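Pruvo handheld gripper cell: setup and maintenance FAQ

Maintained by Nam-gil Geum. Last revised 13/10/2021. Applies to the produce sorting bench and both handheld units.

What has to be in place before a session?

White tabletop, green backdrop, baskets, produce set, gloves. Wipe the tabletop and the lens with separate cloths. Clamp the backdrop last, after the lights have been on for 9 minutes, and check the preview for clipping at the brightest part of the fabric.

Does the backdrop need to be ironed?

No. Creases are tolerated by the current keying profile. Folds deep enough to throw a hard shadow should be pulled out by hand. Replace the sheet if the colour has faded visibly along the seam.

Which gloves are used?

Dark knit gloves with raised grip dots, on both hands. Bare skin changes the exposure and upsets the hand mask. Loose threads should be trimmed at the start of a shift. Discard a glove once the dots have worn smooth at the fingertips.

How are the baskets laid out?

In a rough row across the table, large wicker to the left, small wicker in the centre, yellow plastic to the right. The positions are not marked with tape. Some variation between sessions is wanted, but every rim must stay within reach of the unit without the operator leaning on the bench.
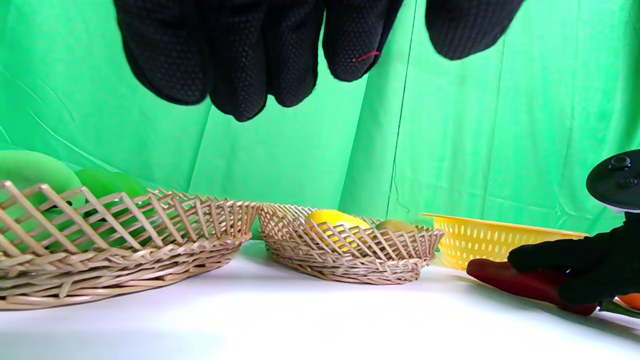 Ruan Mthembu writes that the open weave on the wicker gives him more trouble than the backdrop does: the fingertips of the unit catch in the lattice on the way out, and after a week of it the left tip has play. He asks whether the tips can be swapped on site.

They can. Power down, back out the retaining screw, slide the tip off along its rail and fit the new one flush. Do not use threadlocker. Run the open/close calibration afterward and compare the closed reading with the value on the unit's label. A difference of up to 38 counts is acceptable — anything more means the tip is not seated.

How often is the unit serviced?

Every 1,496 grip cycles for cleaning and a drop of light oil on the rail. At 2,516 cycles the trigger spring is replaced, whatever its condition. The counter is under Status in the Trarkico logger and must be reset manually.

The preview has gone soft on one side. What should I check?

Glove lint on the lens first, then the lens ring. If the ring turns freely, tag the unit and leave it with Duygu Tuncer for refocusing. Do not tighten it at the bench.

Where are spare tips and springs kept?

Second drawer of the grey cabinet. Sign them out on the sheet inside the door.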